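Bokau: a word list for sorting small parts
Version 6, last touched in April
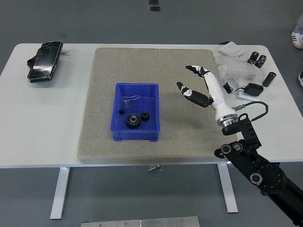
Bokau is a plain list of names for the little things that end up in drawers, jars and coffee cans: screws, washers, hooks, cup pulls, cord stops, snap rings, the feet that fall off chairs. It holds 510 entries. Each one gives the everyday name, any other names people use for it, a short line on what it does, and the drawer label we suggest. We started it because four people in one repair club had four different words for a grommet, and it has been a joy to work on ever since!

What's in the download
entries.csv -- the main list, one part per row
labels.txt -- short drawer labels, no longer than 20 characters each
othernames.csv -- regional and trade names, matched back to the main list
notes.txt -- arguments we had and how they ended

Columns in entries.csv
name: the word most of our readers would say out loud
also: other names, split by semicolons
use: one sentence, everyday words only
group: fasteners, hinges and pulls, springs, cord and cable, feet and glides, or odds and ends
label: what to print on the drawer
sure: yes or no (a "no" means we would love a second opinion)

How the names were picked
Celina Rutkowska wrote the first batch from her own bench, and Szymon Tomaszewski went through it crossing out everything that sounded like a catalog. After that we asked readers to send in the words they grew up with. Some of these are wonderful. "Mushroom" for a furniture glide made it in as an other name, and so did "dog bone" for a flat joining plate. Where two names were equally common we took the shorter one, mainly so it fits on a label.

Measurements are left out on purpose. A washer is a washer in Bokau, whatever its size, and you can add a size column of your own. Szymon has one that he swears by, and it is in notes.txt if you want to copy the layout.

Known gaps
Plumbing is thin. There are nearly 70 rows marked "no" in the sure column, and a good share of them are valve bits. Sewing machine parts are missing altogether, though Augustina Aidoo is working on a list and what she has shared so far is terrific. Electrical parts stop at cable clips and strain reliefs.

The other names lean heavily toward American English. If you call something by a different word, please send it, even if you think it's only your family that says it.

Using it
Open the CSV in any spreadsheet. Sort by group, print the label column, and cut. Orsolya Kocsis prints hers on yellow card stock and says the plain sans font reads best from a few steps away. The files also load straight into Baran, the little inventory tool, if you rename "also" to "alias" first.

Changes in version 6
Hinges and pulls are now one group
"Thingy, plastic, bent" has finally been identified as a shelf clip (thank you, Sarahí Montes!)
Spelling fixed in the spring section
Two duplicate rows for cotter pins merged

License
Free to use, print and change. If you pass on a changed copy, say what you changed -- a line at the top of the file is plenty.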